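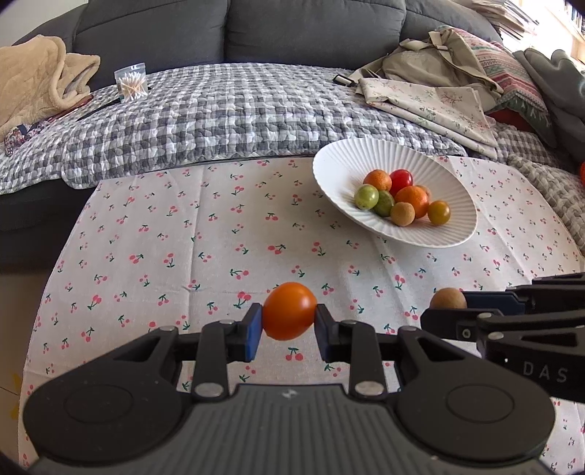 Figure 1. A cherry tomato and a small tan fruit over the cherry-print tablecloth.

Small Fruit at the Shared Table
Ghassan Sfeir and Rania Rizk, Food and Home Studies, January

We picked small fruit for our project mostly because Rania's grandmother sorts hers every winter at the kitchen table, and we wanted to find out how much of it a household really throws away (more than we expected, and we both come from families who hate waste!). Four households in the Daher apartments let us sort what they had bought, and over the month we went through 507 pieces, mostly cherry tomatoes, with whatever little round fruit was cheap at the Clumau market that week.

Each piece went into one of three groups: eat now, keep, or cook. The glossy orange tomatoes, like the one in Figure 1, were lovely to sort, as a soft spot or a wrinkle shows up right away on a shiny skin. The matte tan fruit was much harder, and we argued over it a good deal before agreeing to go by smell and a gentle press.

In the end 51 pieces went into the cook group, and Rania turned most of them into a sauce that we ate with far too much bread. Only the moldy ones were thrown out, and we left those out of the table in Appendix B.

If we did this again we would use a plain cloth. The cherries printed on ours are very cheerful, but after an hour of looking for little round things they do start to play tricks on you. We would also like to ask the households to write down the day they bought each bag.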